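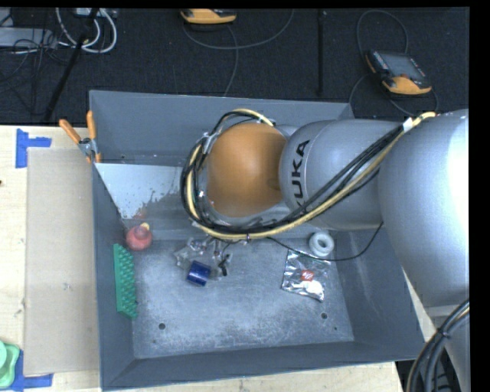 El cajón gris sobre la mesa de madera clara, con el cilindro azul oscuro tumbado dentro.

Galería del taller Urquijo
Jul 6, 2024

Bienvenidos a nuestro rinconcito de fotos, que hemos ido llenando con mucho cariño (¡y con bastante retraso, perdonad!). En Urquijo nos gustan las cosas usadas, y este cajón lo está a conciencia: mirad el fondo, todo lleno de arañazos blanquecinos, y las paredes inclinadas, que también tienen lo suyo. A mí me sigue pareciendo precioso, qué queréis que os diga, y el azul brillante del cilindro luce muchísimo sobre ese gris tan gastado.

En agosto subiremos más fotos de cajones, mesas y piezas pequeñas. Si queréis una copia en papel, pedidla en el mostrador y os la preparamos encantados.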